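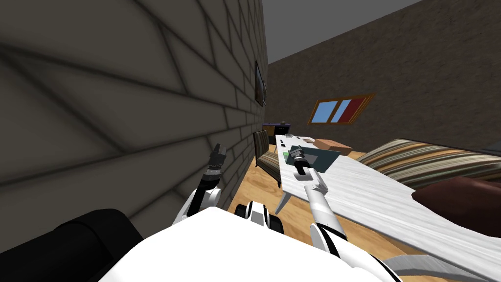
4.2 Draft order and pack value
Booster drafts in Prurnorau use fixed packs, so the value a player gets from a seat depends on what the seats upstream choose to take. We measured this with 115 logged drafts from the Bredow card club, each played with the same card pool. Seat order was set by lot before the first pack was opened. For every pick we recorded the card taken, the cards passed, and the time spent. Figure 3 shows a table in a rendered room, with a stone-block wall on one side and a window with light blue and red panes in the back wall. Card ratings came from the Nendeck list, which scores each card from 0 to 100. The list was frozen in July, before any of the drafts were played.

Figure 3. Room view.

We define the pass loss of a pick as the rating of the best card left in the pack minus the rating of the card taken. A negative value means that the player took the top-rated card. Large positive values were most common in the second pack, when most players had settled on a faction and were passing strong cards they could not play. This agrees with the account given by Herath and Metwally for sealed play – although their pool had no faction limits, and the two sets of values should not be compared directly. 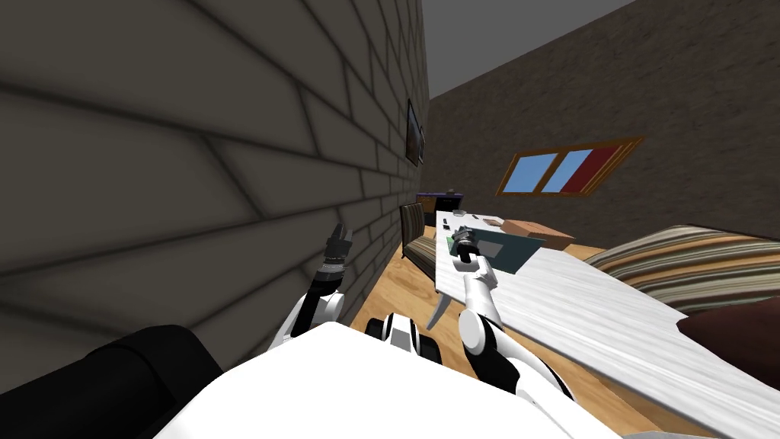
To check whether seat order alone could produce the same pattern, we ran 500 simulated drafts with the pick model of Navaratnam. The model takes the highest-rated card in its current faction and changes faction only when the gap in rating passes a set threshold. With the threshold at 2, the simulated players changed faction far more often than the club players did, and pass loss in the second pack fell. Raising the threshold brought the two curves closer but did not remove the difference in the last picks of each pack, where club players sometimes took a card only to keep it from the next seat. The model has no term for this. Akanda proposes one, but it needs the full pick history of the neighboring seat, and our logs for the early drafts do not include it.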